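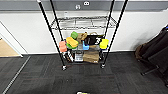 Clandmont Shelf Kit: two-finger gripper, head camera, wrist camera, control software. Clandmont's page says the kit "handles any household clutter." I don't trust the word "any," so we ran it in our own office before listing it. Wire shelving is where I expected trouble, with gridded decks, a rim on every tier and a bare wall behind. Soft things next to boxy things are another test, and the middle tier had a crumpled tan-brown bag right beside a black one. If a vendor shows you this kit picking from a clean table, ask for a shelf like that.

What you get for the money: the gripper with yellow fingertips, both cameras, 4 spare fingertips, a mounting plate and one year of updates. What you don't get: the arm. The listing mentions this far down, and Lorraine Lambert in our returns department has already had to explain it to two buyers.

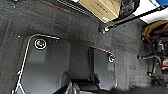

Reach is the number people ask for first. The sheet says 34 inches with the plate fitted. Fine, but that's straight out. Going down into a recess, or in over a raised edge, you give up some of it, and the sheet has no figure for that. I asked Clandmont in June and got the same sheet back.

The wrist camera is the better of the two. It sees close work well enough that Úna Keogh could drive from it alone, which she couldn't do with the older Pilleck unit. Small print is another matter. Don't plan on reading labels with it.
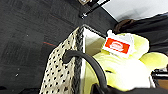 Wrist camera view: polka-dot gift bag, black handle, plush toy with its tag.

Bags with handles deserve their own warning. A loop of cord across the opening is one more thing to get fingers around, and the "auto grasp" mode has no setting for it. The manual gives handles 20 words. Use manual mode.

Payload is listed at 80 ounces. I'd treat that as a ceiling for stiff objects and stay well under it for plush, fabric or anything that sags.
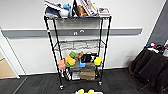
Support is by email, weekdays only. Howard Mottram wrote on a Thursday and had a reply the next morning, so no complaint there. The fingertips are a wear part and the Poma ones don't fit, whatever the forum says.

Should you buy it? For a teaching lab that already owns an arm, maybe. For a stockroom, ask for a loan unit first and fill the shelf yourself.

Questions about stock or loan units: Sandra Pearce, sales desk.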